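Plimdale Household Tasks: Progress Report to Dellance, June

Work this period went into the simulated kitchen set. We recorded 586 new demonstrations, which brings the total to 2,214. All of them were driven by hand by our operators and saved with the joint positions, the camera views and a short written instruction.

The dishwasher tasks took most of the time. Loading a cup is now covered from several starting positions, with the rack at different distances from the tub. Plates are behind schedule. The contact model let thin objects slide through the rack wires, and we dropped two days of recordings before Majali sent a fix. Those episodes have been taken out of the total.

Every demonstration is checked by a second person before it goes into training. We reject a run if the object is dropped, if the operator pauses for a long time, or if the instruction does not match what was done. The review queue was cleared on Thursday and nearly 90 percent of the runs passed.

Spending is in line with the plan. We ask to move the unused rendering budget from Trornard to operator hours, so that plates and bowls can be finished next period. A cup episode from the current set is attached. 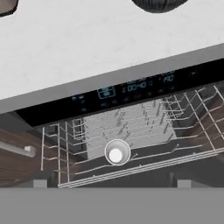 Fares Twal agreed to the budget move but asked that the rejected runs be kept and labeled by cause, as the failures may be useful for training later on.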